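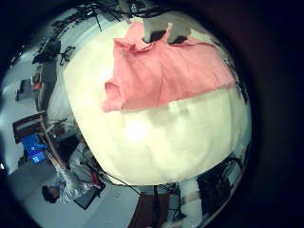
Stop Folding Everything

Opinion, 21st January

Sunday again, and half of it gone to laundry. Not the washing part. The machine does that. The folding. T-shirts into squares, squares into piles, piles into a drawer where by Tuesday morning they look like a raccoon went through them.

So I quit. Socks in one bin, underwear in another, gym stuff in a third. No folding, no matching. Shirts for work go on hangers, fine. Everything else gets tossed. Four weeks in and no one at the office has said a word.

My mother thinks this is a moral failing. She irons pillowcases. Evaristo Cuevas, who runs the Fultton Street laundromat, told me he has customers paying for wash-and-fold who ask for it refolded, their way, thirds instead of halfs. Thirds! And they pay extra.

Then there's the stuff they sell you. The Stasero drawer divider set, 260 dollars. A folding board. I bought the board, used it 2 times, it's behind the dryer now.

Yes, some things need it. Sweaters, if you hang them they get shoulders. Good sheets maybe, if the closet is small. But kitchen rags? Pajamas? Who is looking at your pajamas.

People say folding is calming. Ok. Then fold. I'd rather take a walk, or call my brother, or sit there and do nothing at teh kitchen table with a second coffee. The bin is full and the lid shuts. Good enough for me.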